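Startseite Werkstatt Essays Termine Mitmachen Kontakt
Suche Suchbegriff eingeben Suchen

Baut Hände!

Milagros Llanos

Seit Februar steht bei uns in der Nulik, der offenen Werkstatt hinter den Gleisen, ein Roboter mit zwei Armen, und seitdem gehe ich abends ungern nach Hause. Er heißt Monti. Den Namen hat Segundo Huamán auf ein Stück Kreppband geschrieben, bevor überhaupt der erste Motor lief, und dann war die Sache entschieden. Ich will in diesem Text eine Meinung vertreten, die im Verein durchaus umstritten ist: Wer als Hobbygruppe einen Roboter baut, soll ihm richtige Hände geben. Mit Fingern, mit Daumen, mit dem ganzen Ärger, der dranhängt.

Die Gegenmeinung kenne ich gut, ich habe sie selbst lange vertreten. Ein Greifer mit zwei Backen ist an einem Wochenende gebaut. Man braucht einen Motor, eine Spindel, ein paar gedruckte Teile, und das Ding hebt Schraubenschlüssel, Tassen und Holzklötze, solange man will. Bei unserem ersten Projekt, dem Fornus, haben wir es genau so gemacht, und der Fornus war eine Freude! Er hat drei Sommerfeste lang Limonadenflaschen verteilt und nur eine davon zerdrückt. Für so etwas ist ein einfacher Greifer wunderbar, und ich würde ihn jeder Gruppe empfehlen, die gerade anfängt.

Aber dann kam der Abend mit den Kabeln. Wir wollten, dass der Fornus einen Stecker aufnimmt, ihn dreht und irgendwo einsteckt. Er nahm ihn auf. Drehen konnte er ihn auch, allerdings samt Unterarm, Schulter und halbem Gestell, und dabei zog er das Kabel hinter sich her wie eine Katze den Wollfaden. Segundo stand daneben, hob einen Stecker vom Boden auf und drehte ihn zwischen Daumen und Zeigefinger um, ganz nebenbei, während er redete. Ich habe ihn gebeten, das noch einmal zu machen. Und noch einmal. An dem Abend habe ich zum ersten Mal bewusst hingesehen, was ein Daumen eigentlich tut (ich bin gelernte Orgelbauerin, man sollte meinen, das wäre mir früher aufgefallen).

Seitdem bin ich der Sache verfallen. Der Daumen schiebt, der Zeigefinger gibt nach, der Mittelfinger hält von unten dagegen, und wenn etwas rutscht, merkt man es, bevor man es weiß. Das alles in Gelenke, Regler und ein bisschen Software zu übersetzen, ist das Schönste, was ich je an einer Werkbank gemacht habe. Man lernt dabei Mechanik, man lernt Elektronik, und man schaut irgendwann in der Straßenbahn fremden Leuten auf die Finger, wenn sie ihre Fahrkarte suchen.

Jetzt zum Geld, denn damit kommt im Verein immer jemand. Ja, Hände sind teuer. Wir haben zwei Jahre gespart und dann noch einmal umgeplant, und der Unterarm am linken Handgelenk ist bis heute offen, mit sichtbarer Elektronik, weil wir eine Verkleidung immer wieder verschieben. Ich finde das völlig in Ordnung. Wer vorbeikommt, sieht gleich, wie es innen aussieht, und stellt bessere Fragen. Eine Schülerin hat neulich gefragt, warum der Roboter seine Hände vor sich hält wie jemand, der gerade abgewaschen hat. Das ist unsere Ruhestellung, und seit ihrer Frage heißt sie im Programm auch so: abgewaschen.

Das zweite Argument lautet, dass es langsam ist. Stimmt. Der Fornus brauchte für eine Flasche ein paar Sekunden, Monti denkt über einen kleinen Stecker lange nach. Wir haben ihn für die ersten Übungen rund 50 Mal dieselbe Bewegung machen lassen, und nach 15 Versuchen hätte Segundo am liebsten wieder Backen drangeschraubt. Um elf Uhr abends saßen wir dann immer noch da. Kaffee gab es keinen mehr, irgendwer hatte Erdnüsse mitgebracht, und wir haben einer Hand zugesehen, wie sie einen Stecker ein kleines Stück weiterdreht, und gejubelt wie auf dem Fußballplatz. Ich weiß schon, dass das von außen albern aussieht. Von innen ist es großartig!

Langsam ist für eine Fabrik ein Problem. Für uns ist es ein Geschenk, und darüber wird in den Bastlerforen viel zu wenig geschrieben. Bei einem langsamen Griff kann man zusehen und mitdenken. Man sieht, in welchem Moment der Zeigefinger zu früh losgeht. Man kann an einem Abend eine Vermutung haben, sie ausprobieren und am selben Abend widerlegt werden. In welchem anderen Hobby bekommt man so schnell Bescheid?

Was ich weniger mag, ist der Ton, in dem über solche Maschinen geredet wird. Entweder retten sie demnächst die Pflege oder sie nehmen uns alle Arbeit weg, dazwischen gibt es anscheinend wenig. In der Werkstatt hat man diese Sorgen auch, aber sie bekommen eine andere Größe. Wenn man eine Woche lang versucht hat, einer Hand beizubringen, ein Kabel loszulassen, ohne dass es am Daumen hängen bleibt, dann liest man Prognosen mit mehr Ruhe. Ich wünsche mir, dass viel mehr Leute diese Woche einmal erleben, gerade die, die später über Anschaffungen und Vorschriften entscheiden. Eine offene Werkstatt ist dafür der richtige Ort: Man darf anfassen, man darf fragen, und man darf den Schalter auch selbst ausmachen.

Ein Wort noch zum Aufbau drumherum, denn da machen viele Gruppen meiner Meinung nach den größten Fehler. Sie stecken alles in den Arm und lassen ihn dann vor einer leeren Platte stehen. Gebt der Maschine eine Umgebung, in der gearbeitet wird! Bei uns ist es ein Holztisch mit einer schmalen Metallschiene, auf der kleine Klammern sitzen, dazu eine bedruckte Matte auf dem Boden, mit Bildchen von Ziegeln und Brettern. Folie liegt auch meistens herum. Die Leute von Ummont, der Werkstatt am anderen Flussufer, arbeiten mit blitzblanken weißen Flächen und haben ordentlichere Ergebnisse als wir, das gebe ich zu. Aber sobald bei denen jemand seine Jacke ablegt, geht nichts mehr. Ich will einen Roboter, der mit unserer Werkstatt zurechtkommt, so wie sie nun einmal ist, und dafür nehme ich schlechtere Zahlen gern in Kauf.
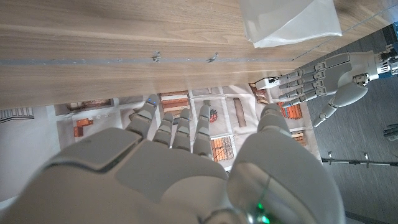

Für den Herbst wünsche ich mir, dass Monti ein Kabel von einer Hand in die andere übergibt, ohne dass einer von uns die Luft anhält. Segundo meint, wir sollten vorher endlich das Handgelenk verkleiden, und vermutlich setzt er sich durch, er hat die Schrauben schon bestellt. Wer mitmachen möchte, braucht keine Vorkenntnisse, nur etwas Geduld und nach Möglichkeit eigene Erdnüsse. Abends ab sieben ist meistens jemand da, und wenn die Klingel wieder klemmt, einfach ans Fenster klopfen.

Teilen 15 Kommentare 11 Merken 2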